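Smoked plastic boxes - worth it for desk drawers?
Storage & Small Spaces > Desks

Putting this up before I buy a stack of them. White board on top of the table, one lidded box, and I already feel like a person who files receipts.

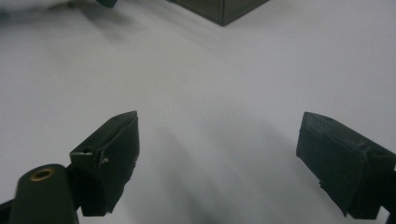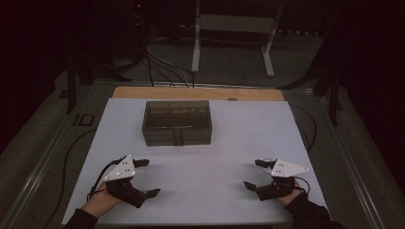

The box is in the second one.

Marlene Boychuk

The appeal is that you can sort of see what's inside without seeing how bad it is. The tinted walls hide a lot. My question is whether the lid gets annoying when you want a paper clip 11 times a day.

grusta_fan
Yes. By June my lid was living on top of the bookcase. Get open trays.

Didier B.
Disagree. Open trays are where dust goes to retire. I keep almost 600 small screws in lidded boxes and the lid is the only reason they're still sorted.

grusta_fan
Who is opening 600 screws at a desk?

Didier B.
A man with a hobby, thank you.

Ysaline_L
Smoke tint is fine until you're hunting for something black in it. I went to clear and regretted that too - now everyone can see my dead batteries.

More interested in the board, Marlene. Does it slide around on the wood?

Marlene Boychuk
It stays put if I don't lean on it. I lean on it constantly.

Ysaline_L
Grip liner underneath, cut a little short on every side. Mine came off a kitchen drawer.

grusta_fan
Still say trays.

Marlene Boychuk
Ordering 2 boxes and one tray, so you can all be disappointed.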